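Shared workshop's arm gets to grips with old office computers

Members of the Otau shared workshop have spent a good part of the spring teaching a robot arm to find its way about the inside of a desktop computer, and from what we saw when we called in last month they are getting on very nicely indeed.

The project goes by the name of Ritard, and it belongs mostly to Hamish Faulkner, a retired lift engineer, and Raelene Rutherford, who teaches evening classes in electronics and has the patience that goes with it. Their hope is that the arm will one day take on the fiddly part of sorting out old office machines, handling the memory, the cards and the drives while people get on with testing them and finding them new homes. 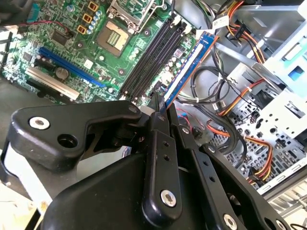 Raelene told us the memory is what has taken up most of her evenings. A person's thumb knows straight away when a module is sitting crooked, she said, but an arm has to be told what crooked means, and told again for the next slot along (and she does mean every slot!). Her notebook for the job has reached 256 pages, a fair few of them crossed out, and she was kind enough to let us leaf through it over a cup of tea.
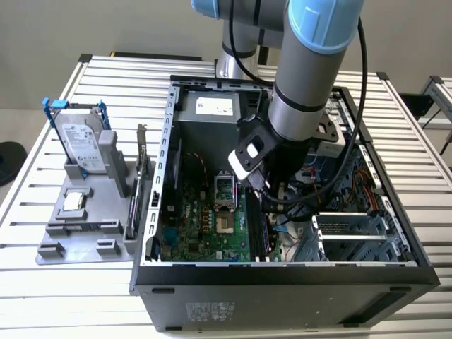

Money has been found in small amounts and from all sorts of places. The Flilari fund gave £700 towards the build, a sale of spare parts in March brought in another £200, and with members' own gifts the pot came to £1,229 by the time the last bits were ordered. A little of it went on plastic for the printer, and you can see where that ended up in the grey printed fixture beside the computer case, which has a place for the hard drive and a small recess for the processor. Hamish drew it up at his kitchen table and is already grumbling fondly that he would do it differently next time.

Kane Pearce, who joined in the winter knowing more about bicycles than computers, has been looking after the gripper. He has had the fingers off and on again more often than he cares to remember, and he talks about them with great affection. His present worry is how hard they ought to squeeze, as a circuit board does not like to be pinched and likes being dropped even less. 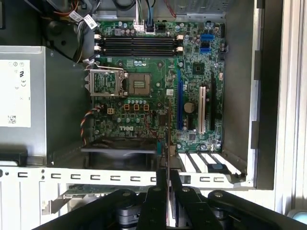 The gripper holds a board by its edge over the open Dell, with the memory slots empty.

There is a good deal still to do. Beverley McAlister has been writing the part of the program, called Noiphan, that decides what the arm should try next, and she would like it to be a bit better at stopping to ask when it isn't sure. She works on it mainly after nine at night, when her children are asleep and the workshop is quiet enough to hear the motors. Cables are her great trouble, she says, as no two machines seem to have been wired up by the same person.
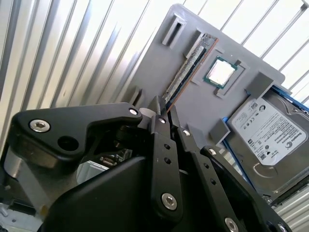 Omar Nasrallah, who keeps the workshop diary, is planning an open evening in June so that neighbours can come and watch the arm at work, and he would be very glad to hear from anyone with an old desktop computer they no longer want. Please take out anything private first, he asks, and do leave the screws in.

The doors will be open from half past six, and there will be soup.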